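Open Day at the Limbridge Workshop: Your Questions

Posted Dec 21, 2021 by Ustyna Moroz

So many of you wrote in after the November open day that I gave up answering one by one and put it all on one page. I run the visits, which means I book the groups, find the chairs and talk too much. If your question isn't on the list, write to me and I'll add it.

Do I need to know anything about robots before I come?

No! I didn't when I started. We had retired folks, a couple of nursing students and one very serious kid who wanted to know about torque (I had to go get help for that one). If you can follow a cooking show, you can follow our demo.

How long does it last?

The demo itself runs 15 minutes, and then there's time to hang around and ask things. People hang around a lot longer than we plan for, so leave yourself some room if you have a bus to catch.

How many people are in a group?

We let in 15 at a time. In November we had 435 people come through over the whole event, and I'm still finding name stickers on my coat.

What does the robot work on?

Small bench work with everyday-size things. There are pegs and gray blocks, an electrical box with a see-through lid, tape measures, puzzle cubes and a lemon. Everybody asks about the lemon. It's yellow and it has a shape that isn't quite round, and that's plenty to keep a hand busy. 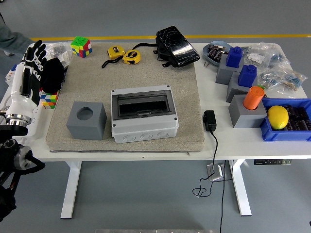
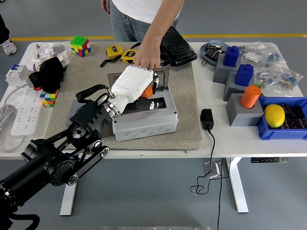

What I love about a peg and a block is that you get the job right away. You've done it since you were a toddler, so you already know what a good try looks like. Then you watch a machine go at it and you start noticing your own fingers, how much they feel around before they push. I had a lady from Landlow sit in the front row opening and closing her hand the entire time.

Is it running by itself or is somebody driving?

Depends on the part of the demo, and we say which is which as we go. Please do ask if we forget. I'd much rather stop and explain than have you go home thinking it can do more than it can.

Why is it so slow?

Ha, this one came up in every group. We keep the speed down when visitors are in, and I think it's easier to watch that way. My brother-in-law still says he could've emptied the dishwasher twice.

Does it ever drop things?

Oh yes. Sometimes we get a perfect run and sometimes a peg goes rolling and we all bend down together. If you catch a bad run, stay for the next one, it's worth it.

Can I shake its hand?

Sorry, no. Our own people work close to the hands and they've been trained for it. Visitors stay behind the rope. We do have a spare hand, not hooked up to anything, that goes around the room at the end, and you can bend the fingers on that one as much as you like.

Can I bring my kids?

Please do. Ages four and up is what we suggest, mostly because of the sitting still. Strollers fit through the side door.

Can I take pictures?

Sure, just turn off the flash and check with the people standing next to you first.

How do I get there?

Take the Harasym Road exit and follow it to the old Halavow building, then come around the back. The front door looks like the right door and it's locked. Parking is free, but the lot fills up early, and the overflow lot is across the street by the tire place.

What does it cost?

Nothing. We printed 1,000 tickets last time just so we'd know who was coming, and you can pick one up at the desk or have me hold one for you.

Will you do it again?

We want to! I don't have a date yet. If you signed the sheet by the coffee you're on the list already, though a few of the email addresses are hard to read, so if you haven't had a note from me by the end of the month, drop me a line and spell it out for me.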